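Gripper Evaluation Bench at Celtport - Frequently Asked Questions

Who may book the bench?

Any group registered with the Celtport test program may book. Requests go to Anika Boateng, who assigns sessions of 2 hours. Please name the grippers you intend to compare, as Kos and Zevine finger sets are issued separately.

What does a comparison session look like?

One operator works with a hand-held gripper in each hand at a single table. Small household objects, such as a lamp, are used as targets.

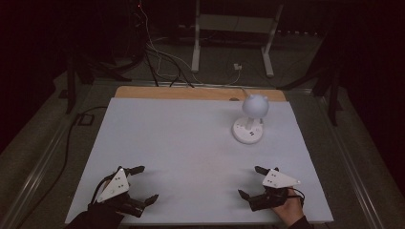 Are worn fingers acceptable?

Yes, within limits. Rafferty Dvorak inspects every pair before it is issued and records its condition on the session sheet.
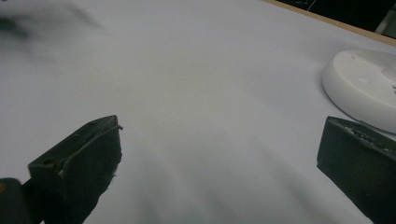 Wear affects grip, and results from old and new pairs should not be pooled. Residue along the upper inner edge of a finger, as on the right one here, must be entered on the sheet even when the inner face is still smooth. Pairs are retired after 24 sessions.

May a second person handle objects during a recording?

Yes, provided that this is stated in the booking.
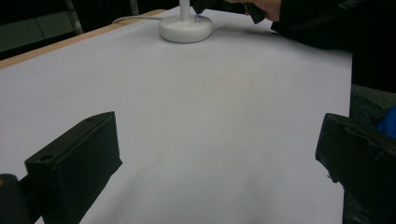 Controller settings must stay the same for the whole session, whoever is at the table. A hand reaching in with soft material, like the black cloth-like piece near the white stem, is logged as an assisted trial. Assisted trials are scored apart from the others - Yi-chun Huang keeps both lists.

When are results released?

Groups receive their files within 16 working days. Questions about scoring may be sent to Gus Esposito at the Broller office.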